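Slide 1. Okay, hi everybody! (Wait for the back row to sit down.) Tonight is about small workshops and the neighbors who use them, and I'm going to talk fast because I've got way too much to say.

Start with Ikthorpe. When we opened the shared shop on Morgan Street we had 95 members and one table saw, and the line for that saw went out the door. People loved it anyway! Tell the glue story here if they look awake.

Slide 2. Work surfaces. I could do the whole talk on this. Get a good solid top, oil it every August, and don't let folks eat lunch on it.
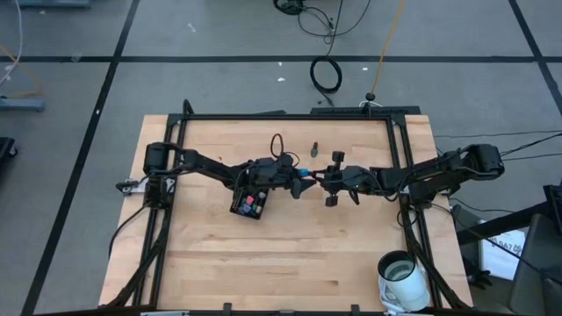

Slide 2: butcher-block top, striped grain

Ask who has a bench at home. Then ask who can see the top of it (pause, they'll laugh, I hope).

Slide 3. Money. We charge 190 dollars a year, and I get asked all the time if that's too much. Rent went up 515 dollars a month after our second winter, so no, it's not. Numia, the toy library next door, splits the heating bill with us and that saved our necks.

Slide 4. Go slower on this one.
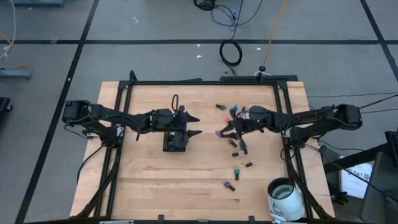 The folks over in Nornitz did it the other way around. They bought all the tools first, then went looking for members, and they had a gorgeous shop that sat quiet for most of a year. I'd rather have a crowd and one saw! Start with a sign-up sheet at the grocery store. We printed 1000 flyers and the sheet still beat them.

Slide 5. Questions. If it's the insurance question, hand out the yellow page. Remind them the coffee is in the hall, and please, please put the chairs back.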